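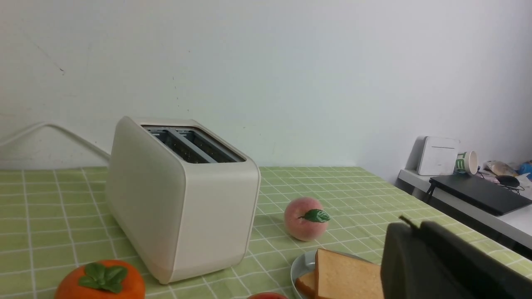

Ekene Bassey asked, in a letter received after our previous review in this series, why any laboratory should pay for software whose principal function is to throw away recordings that its own staff have spent days making. The question is a reasonable one and deserves to be answered with reference to a specific product and a specific task.

Miranda, version 2
Supplied by Luvo. Reviewed by the Wisholm Evaluation Office.

Scope of the review

Miranda is a program for sorting recorded demonstrations before they are used to train a robot arm. An operator guides the arm through a task many times over, the recordings are passed to Miranda, and the program returns a smaller set together with a score for each recording. The training itself is done elsewhere, with whatever learning software the laboratory already uses. Luvo also sells a recording tool, which was not supplied to us and is not covered here.

The supplier makes two claims. The first is that an arm trained on the reduced set will perform at least as well as one trained on everything. The second is that the scores can be read by a person and used to improve later recording sessions. We tested both. The present edition differs from the last one we examined in that it takes account of pauses at the gripper as well as the path of the arm, and most of our attention was given to that change.

The task

We used the toast task from our household set. The arm is required to take a slice of bread from a two-slot toaster and lay it on a plate, on a table where several pieces of fruit have also been placed. It is a modest task and it suits this purpose well. The slot leaves little room for a finger that arrives at the wrong angle, and the slice must be turned from upright to flat before it is released. Operators find several different ways of doing this, and their recordings vary accordingly. The fruit plays no part in the action. Its position is changed between recordings so that the trained arm does not come to depend upon it.

Recordings were made with one camera close to the gripper and another giving a view over the table. Both views were supplied to Miranda, although the program can work from one.

Installation

The program was installed without difficulty on the office's training computer. The manual is clearly written and gives the required folder layout on its first page. Our recordings did not follow that layout and had to be converted, and the conversion script provided by Luvo stopped whenever it met a recording with a missing final camera picture. It did not say which recording was at fault. We found it by hand on a Thursday afternoon, corrected it, and met the same message again for another file. A supplier selling a product that inspects recordings should be able to name the one it cannot read.

The licence costs 900 pounds for the year and covers a single computer. Moving it to a second machine requires a request to the supplier, which in our case was dealt with the same day.

Method of assessment

Our operators recorded 288 demonstrations of the toast task. None was discarded by us beforehand, and the set therefore included awkward attempts, late corrections and recordings in which the slice was put down and taken up again. Miranda, left at its ordinary settings, kept 189 of them.

We then trained the arm separately on the full set and on the set chosen by Miranda, with the same learning software and the same length of training. As a check, we trained it again on a set of the same size as Miranda's, drawn at random from the full collection. Without this last comparison it would not be possible to tell whether any improvement came from the choice of recordings or simply from there being fewer of them. The supplier's own literature omits it, and we would encourage Luvo to include it in future.

The member of staff who judged each attempt was not told which set had been used. An attempt was passed if the slice was released on the plate and the toaster had not been shifted from its place.

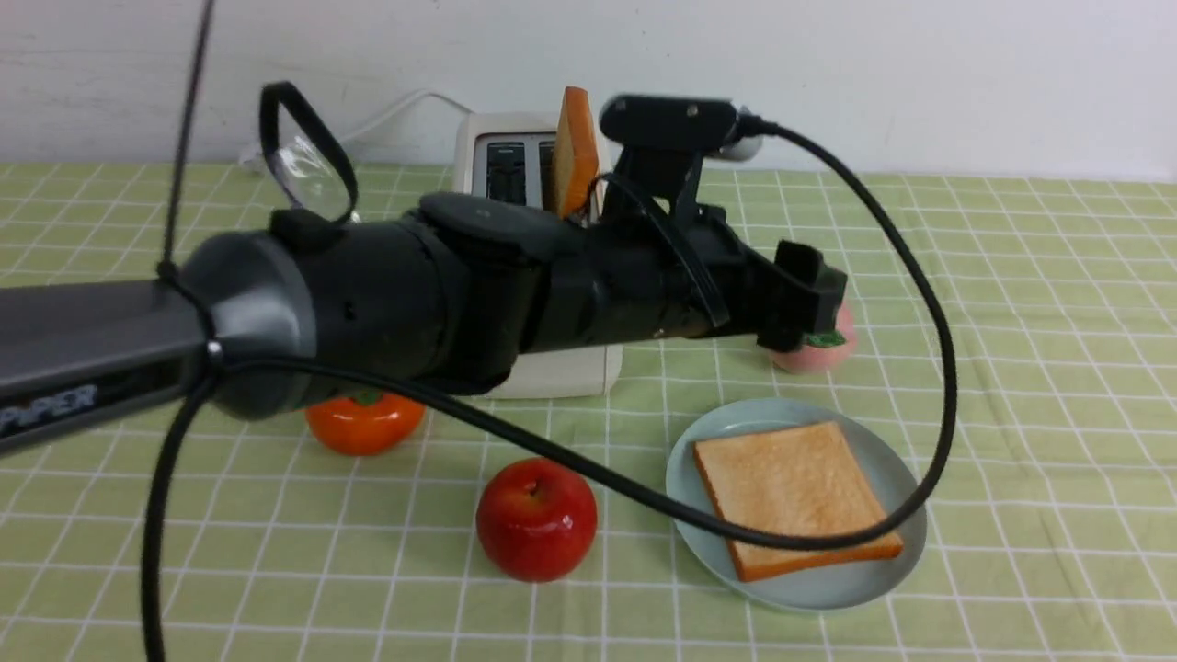 Attempts were also marked according to where they went wrong, under one of three headings: reaching the slot, lifting the slice, and setting it down. We consider these marks more informative than the overall result, and the findings below are arranged in the same order.

Findings

At the slot, the arm trained on Miranda's selection was plainly the best of those tested. It approached the slice along much the same line each time and seldom needed to draw back. The arm trained on the full set had a tendency to hover above the toaster before committing itself, a habit that we traced without much trouble to the recordings in which operators had done exactly that. The random selection showed the same hovering. On this point the supplier's first claim is upheld.

In lifting, we found no difference that we would be prepared to rely upon. All versions of the trained arm occasionally gripped the slice too near its corner, and the slice then swung as it came free.

In setting down, the result was less favourable. Miranda had removed a good many recordings in which the operator paused over the plate to adjust the angle of the slice. The program treats a long pause as a sign of hesitation and lowers the score. Here, however, the pause was often careful work, and the arm trained without it was inclined to release the slice early, so that it came to rest partly over the rim. The full set produced a better result at this stage. We repeated the comparison with the pause setting reduced by half - this can be done in the settings file, though not from the main window - and the fault became much less frequent, while the improvement at the slot remained.

Our conclusion on the first claim is therefore a qualified one. The method works at its ordinary settings for the part of the task that resembles reaching, and requires adjustment for the part that calls for placement. A laboratory that accepts the first selection offered, and looks only at the overall result, may not notice that it has exchanged one fault for another.

Use of the scores

The second claim was more difficult to test and we can offer only our operators' experience. Each recording receives a single score, with a coloured strip beneath it showing which moments raised or lowered the figure. The strip was well liked. One operator learned from it that she was closing the gripper before the arm had come to rest, and altered her practice. The single score was less useful. Two recordings may receive the same figure for quite different reasons, and the summary page lists them side by side without comment.

Scores can be exported as a table. The strips cannot, and must be viewed within the program. For an office such as ours, which keeps written records of all tests, this is a real inconvenience.

Comparison with Ferik

Readers have asked how the product stands beside Ferik, which we reviewed in February. Ferik does not score whole recordings. It divides each into short sections and keeps or rejects the sections individually. In principle this should avoid the difficulty over the plate described above, and in our earlier test it did so. It is considerably slower, however, and it asks the user to mark the sections in a sample of recordings before it will begin. Where a laboratory has one operator and a single short task, the marking is tolerable. Where several people record on different days, as they do here, we found it hard to keep the marking consistent, and Miranda is the more practical of the two.

Points for the supplier

The pause setting should be moved to the main window and explained in the manual, where it at present receives a single line. The conversion script should name any file it rejects. The coloured strips should be available for export. We should also like the program to warn the user when the recordings it removes are mostly alike in some respect, as ours were in the pause over the plate - the information is evidently held, as it can be worked out from the strips one at a time.

Recommendation

To return to the letter with which this review began, the recordings set aside by Miranda are not lost. The originals remain in their folder and can be restored singly or together, and we restored a number of ours during the second round. The value of the product lies chiefly in showing a laboratory what its recordings contain, and at the price asked we think it good value for groups that record regularly and have someone available to watch the rejected material. Groups that record only occasionally could do much of the same work by eye.

Miranda, version 2, is recommended for reaching and grasping tasks at its ordinary settings, and for placement tasks with the pause setting reduced. The office will examine it again on the drawer task when the next edition is received.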